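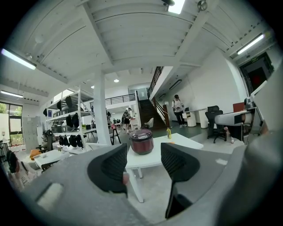 Dodstead, June 2022

Rice cooker in a shared workspace: where to put it, and how much water

ukska_left
We have a maroon cooker with a silver-coloured rim on the white table by the pillar. The ceiling is painted timber and there is open space up to the mezzanine. Two questions. Is the table a sensible place for it, and what ratio are people using? I get a crust at the bottom with 500 g of dry rice.

bench_nine
Steam rises and spreads. With that much height over the stairs I would not worry about the paint. I would worry about the pillar. Keep the vent well clear of it.

Lahtinen
Disagree about the paint. We had an upright cooker under boarded ceilings at Renitz and the joints opened within a year. Run it near an opening window.

bench_nine
How high was that ceiling?

Lahtinen
Low. Fair point, but the principle stands.

quietgrain
On the crust: rinse until the water is nearly clear, drain, then 1,000 ml to your 500 g if it is long grain. Rest for 10 minutes with the lid shut after it switches to warm.

ukska_left
That is more water than I use. Will try it.

Lahtinen
Too much for anything short grain. It will be paste.

quietgrain
I did say long grain.

mossrow
Separate matter. The small bottle of yellow liquid at the back of the table. If it is oil, put a lipped tray under it. If it is washing-up liquid, it should not be beside food at all.

ukska_left
Oil. Tray noted.

bench_nine
I would move the cooker off the table altogether and on to the tall shelving, lower tier.

mossrow
No. Steam under a shelf is worse than steam in the open, and there are black bags hanging off the lower rail. Leave it where it is.

ukska_left
Staying on the table, then. Second batch goes on in April's old pot if the crust comes back.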